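When the gripper won't let go: clearing a false grip on soft items

If you run a folding or sorting cell for any length of time, you will meet this one. The arm closes on a piece of cloth, the controller decides it has hold of something solid, and then it refuses to open because it thinks a release would drop a part. On our Killow cell it shows up as fault 17, and the first time I saw it I spent most of an afternoon blaming the motor (the motor was fine, poor thing).

Before you touch anything, press the stop, wait for the drive light to go out, and lock the supply off. Please do this even if the arm looks perfectly calm. A faulted gripper can still be pushing with its full closing force, and your fingers are a lot softer than the parts it was built for.

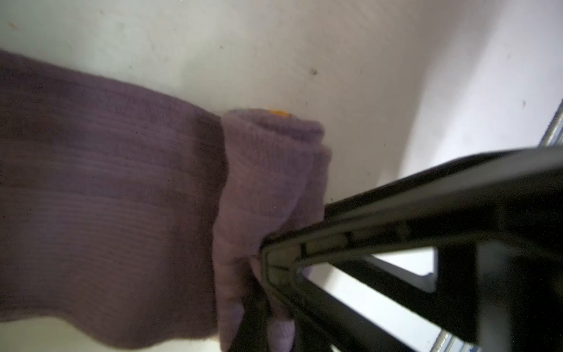 False grips nearly always begin with too much fabric between the jaws. The force sensor reads a thick wad the same way it reads a hard edge, so the number jumps early and the program moves on to its next step. Socks are my usual test piece for this, and the toe is the spot to watch: with the purple one, the knit has bunched up around the dark fingers and the upper tip is buried in the fold, while the leg is still lying out flat on the table. When you find a bundle like that, resist the urge to tug, as you can drag threads into the joints and make a small job into a long one.

With the power locked off, turn the manual release on the back of the gripper 4 full turns counterclockwise. Ease the cloth out along the length of the jaws. Then take a flashlight and look into all the openings in the linkage for lint or loose yarn, and pick out whatever you find with plastic tweezers.

Now clear your hands, restore power, reset the fault and run five open-and-close cycles with nothing in the jaws. If the fault comes straight back, the sensor needs to be zeroed again. If it stays quiet, lower the closing force a little and try your test piece at slow speed, keeping a hand near the stop.

Related
Zeroing the force sensor on a Jemum wrist
Lint and the Trusdale linkage: a cleaning routine
What to write in the fault log

Griffiths Workshop Notes | Contact | Back to top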